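Where Do People in Grutbridge Go for Small Parts?
Jussara Sales, Local Economy project, final report
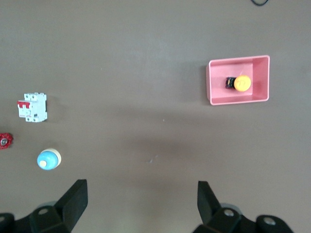

Fig. 1. Small electrical and plumbing parts, with a pink tray.

Background

Grutbridge had two hardware stores until Skosel on Mill Street closed. Now there's one, Rostami Home, out past the highway. No bus goes there. My question was what people do when they need one cheap little thing, like a washer or a fuse or the valve inside a toilet tank. Do they drive, order it, call someone, or live with the drip?

I picked this because my aunt had a kitchen faucet that leaked from spring until July and the part was under two dollars.

What I did

Survey, 30 households, all inside the old town boundary. Went door to door mostly on Tuesday evenings, plus some in the library entrance. Six questions on paper. I also talked to the former Skosel counter clerk, who let me read through one of their old sales ledgers. The ledger has 2721 line items in it. I did not type up all of them, I didn't have time, I went through the first part and then every tenth page.

I wanted to interview Rostami too. Emailed, then went in person, the manager was busy both times. So that side is missing.

Results

Last small repair in the house:
Drove to Rostami: 11
Ordered online: 9
Asked a neighbor or relative for a spare: 4
Called a plumber or electrician: 2
Didn't fix it: 4

The "didn't fix it" group was smaller than I expected. But two of the people who ordered online said the first thing they got was the wrong size, and one of them is still waiting on the second. If I did this again I'd have a seperate question for "did it work the first time."

Age mattered less than having a car. Of the people with no car, only one got to Rostami, and she got a ride. The rest ordered or asked around.

Asking around was more interesting than the number makes it look. People keep coffee cans of leftover parts. One man on Ukau Lane has a whole basement shelf, labeled in pencil, and the street knows about it. He says he gets a knock most weekends. He used to buy from Skosel by the handful and never threw the extras out.

From the ledger

Most sales were tiny. Pages and pages of single washers, single screws, one length of chain. On the pages I read, the big stuff (paint, a ladder, a snow shovel) is maybe one line in every page or two. The clerk said the small sales took the longest, because people came in with the broken piece in a sandwich bag and wanted help matching it. "Ten minutes for forty cents," was how she put it. She also said that was the part of the job she liked.

So the store was giving away advice and charging for washers. Online you can get the washer but you have to already know what it's called. Several people in the survey said this in different words. One wrote "I don't know the name of the thing" in the margin, and then drew it.

Problems with the project

Sample is small and it's only people who were home in the evening. The library ones probably skew toward no car. My question 5 was confusing, people read "nearest store" as the grocery store, so I threw that one out. Also I only have one store's ledger and it's for one year, I can't say anything about whether sales were going down before it closed.

What could come next

The library already lends cake pans. A drawer of common sizes next to that, with a sizing card you can hold a washer up to, would cost very little. I mentioned it at the desk and they said to write it up, so I'm attaching a one-page version with the survey sheets. Still need to ask the man on Ukau Lane which sizes get asked for the most.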